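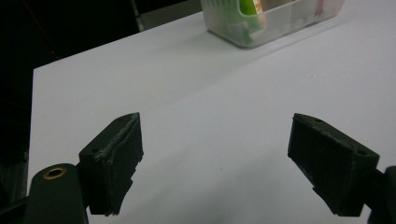
Joten Workplace English: Frequently Asked Questions

Ordering and access

What is included in a Joten course pack?
Each pack contains a student's book, a workbook, a teacher's guide and an access code for the audio. The Warehouse and Shipping title also has a glossary of 705 terms with phonetic transcription. The Hotel Front Desk title has a shorter glossary, without transcription.

Which level do I need?
Units 1 to 5 of every title assume A2. Units 6 to 12 assume B1. Learners below A2 should finish a general English course first. The placement test is in the teacher's guide, appendix B, and takes 40 minutes.

How long is an access code valid?
A code is valid for 18 months from first login. Unused codes do not expire. A code is tied to one learner account and cannot be moved to another account after activation.

Can I buy the audio separately?
No. Schools that bought the first edition can request the new recordings through their distributor. Finisora handles requests for Portugal and Spain. All other regions go through Sandu.

Classroom use

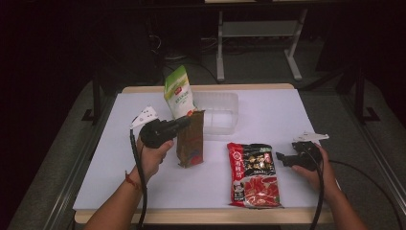

The speaking tasks in Unit 4 (Describing Goods) are built for pairs. Learner A has the order form and Learner B has the stock list. Neither learner should see the other's page. The target language is package type, material, size and condition. Printed cards are supplied, but real packaging gives better results with A2 groups. A brown paper bag standing next to a clear plastic container is enough to practice "narrow," "upright," "open-topped" and "see-through." Allow 15 minutes for the task and five for feedback.

Can the units be taught out of order?
Units 1 to 3 must come first. They introduce the numbers, dates and reference codes used in all later listening tasks. Units 4 to 12 can be taught in any order, except that Unit 9 (Complaints) uses the email phrases from Unit 8.

How many teaching hours does one title cover?
The full course was planned for 156 hours, including the four progress tests. Without the workbook, allow about two-thirds of that.

Is British or American English used?
Spelling in the student's book is American. The recordings use speakers of both, plus several second-language speakers. The answer key accepts either spelling.

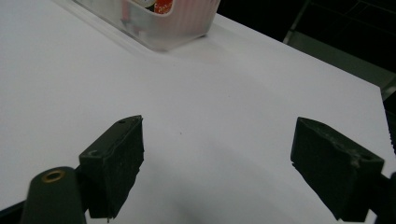
Translucent container on a white tabletop.

Where are the answer keys?
Workbook answers are in the teacher's guide. Audio scripts are at the back of the student's book. The test keys are sent only to registered schools.

Corrections and support

I found an error in the book. Where do I report it?
Write to the series editor, Graça Sampaio, with the title, edition and page number. Two errors are already known in the May printing: the order total in Unit 7, exercise 3, should read 3,946, and track 22 is labeled as track 23. Both will be corrected in the next printing.

Does Joten train teachers?
Yes. Rocío Aranda runs an online session for schools that adopt a full title. It covers the placement test, pair work and marking of the writing tasks. Sessions are not recorded.

Can I copy pages for my class?
Pages marked "Photocopiable" may be copied for use in your own school. All other pages require written permission.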